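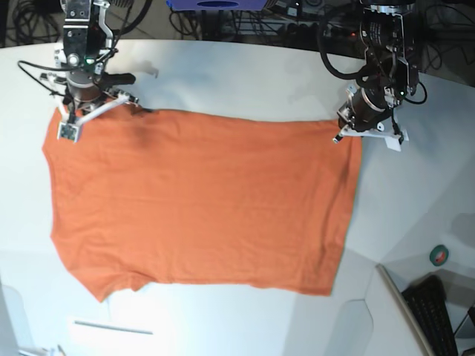

Áine Mac Mathúna

Monday, January
4 min read

Flattening policy, second week on the T-shirt task. Picking up from Friday's note about the corner slip.

State of things at 10:40. Checkpoint from the weekend run is loaded on the bench machine. Training set is the cleaned one, 1,558 demonstrations, with the Otdale episodes still included. I wanted to drop them but Dvorak (the scheduler, for anyone new reading this) had already queued the job, so they stay for this round. Action chunk length is 60 steps. Control rate unchanged.

The orange cotton shirt is the test garment for today. It is lighter than the gray one we used before the break and it holds creases more. Both arms pin at the upper corners, then pull apart until the tension estimate crosses the threshold, then hold. The hold is the part under test. Before the break the policy would reach the corners, pull, and let go early, and the fabric would spring back toward the middle. The new checkpoint is trained with the hold segment extended in the labels so that release is a separate phase with its own flag.

Protocol: 40 trials, shirt dropped from a fixed height at the center of the table, no manual straightening. A trial counts as a success if both corners are pinned and the long dimension reaches the target extent before timeout. Hold has to last through the full 60-step chunk. Creases are not scored in this round. I know Orkix scores them, and we will need to if we want to compare numbers, but the crease metric we have is sensitive to lighting and I don't trust it on this table. There is a glare strip along the near edge that the segmentation keeps calling fabric on pale garments. On orange it is not a problem.

Observations, in the order I wrote them down.

The right arm reaches its corner first in nearly every trial. The left arm waits. I had assumed this was a timing offset in the demonstrations, and I checked: the operators at Kendinholm did it the same way, right then left. So the policy has learned it faithfully. It costs time but it makes the second grasp easier, because the cloth is already anchored. Leaving it alone.

Corner slip is better. The pad on the right gripper presses flat on the fabric now. Last week it was landing on its edge, and the wrist offset I added to the calibration file seems to have fixed that. Offset is in the file under the new name, please do not overwrite it with the shared copy.

Wrinkles collect in the upper half, between the two grasp points, and again down the right side. Pulling harder does not remove them. I raised the tension threshold for a short side test and the corner came out from under the left finger before the wrinkles changed. Put it back to the old value. My guess is that the pull direction is slightly too low on the left, so the load goes along the side of the shirt and not across it. Need to plot the end-effector paths to confirm.

The lower left part of the shirt stays uneven. Neither arm touches it in this phase. If folding starts from this state, the first fold will carry that irregular edge with it. Two options: add a smoothing stroke after the hold, or let the folding policy deal with it. I prefer the stroke — it can be trained separately and it gives us a cleaner start state. The cost is another 200 demonstrations at least, and operator time is short this month.

Shadow from the right arm falls on the cloth close to the grasp point. The mask had a hole there in several trials. It did not affect success, since extent is measured from the outline, but it will matter for the crease metric. Add to the list.

Stopped once before lunch for a joint temperature warning on the left arm. Restarted after it cleared, discarded the interrupted trial, repeated it. No further warnings.

Log files are on the group drive in the flattening folder, with the side test kept separate so it doesn't get merged into the count by mistake. Success table to follow when I have gone through the video for the hold durations. The automatic flag disagrees with what I marked by hand in a few cases, always at the end of the chunk. Possible off-by-one in the phase label. If so it is in the training data as well and the release timing is shifted by the same amount.

To do:
— plot left arm path during pull, compare with demonstrations
— check phase label indexing
— rerun without the Otdale episodes once Dvorak frees a slot
— ask Kendinholm whether they recorded any smoothing strokes
— second garment, the gray one, same protocol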